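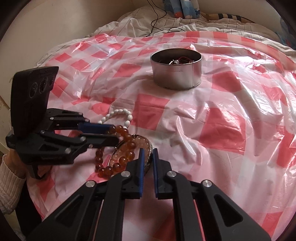
I buy too many freezer pies. There, I've said it! Last February the big freezer at Lukáč had the Gollumis ones on offer and I came home with enough to block the ice tray, so I've had plenty of practice getting them from rock hard to decent, and people keep asking how I do it.

First thing, ignore the microwave instructions if you own an oven. The microwave does the filling fine but the pastry goes like a damp envelope. If you're really in a hurry, do what my friend Emília Vlček does and give it a short blast in the microwave, then finish it in a hot oven for 30 minutes (mine's old and slow, so check yours sooner). Take it out of any plastic before it goes near the oven, obviously.

Put a baking sheet in while the oven heats up. A pie on a hot sheet gets a much better bottom, and the sheet catches the gravy when it bubbles over - and it will bubble over.
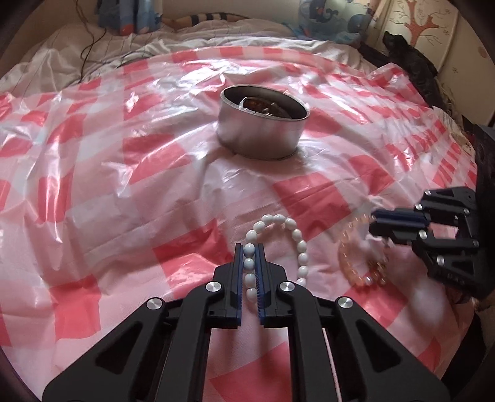
Then leave the thing alone for a bit once it's out. I know, I know, you're hungry. But the gravy thickens up while it sits, and you keep the skin on the roof of your mouth. I poke a knife into the middle and if the blade isn't piping hot all the way down, back in it goes.

For the top, a brush of milk before baking helps a pale crust a lot. Egg is nicer but I'm not cracking an egg for a freezer pie. If the edges are getting dark and the center is still cold, lay some foil loosely over the lot.
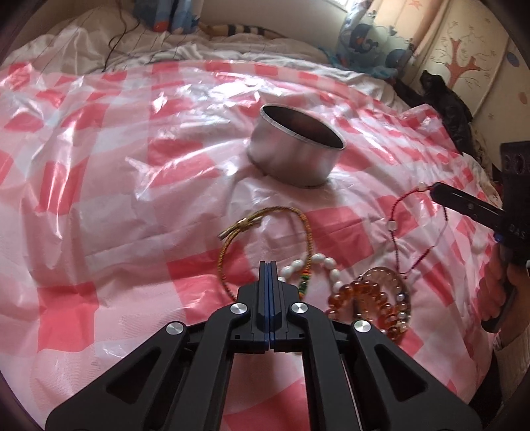
Round metal tin on the checked tablecloth.

Leftovers go in the fridge once they've cooled down, and I eat them the next day, heated right through again. Crumbs of crust are great on soup, by the way! Next I want to try the Jistiven mushroom ones, if I can ever find room in the freezer.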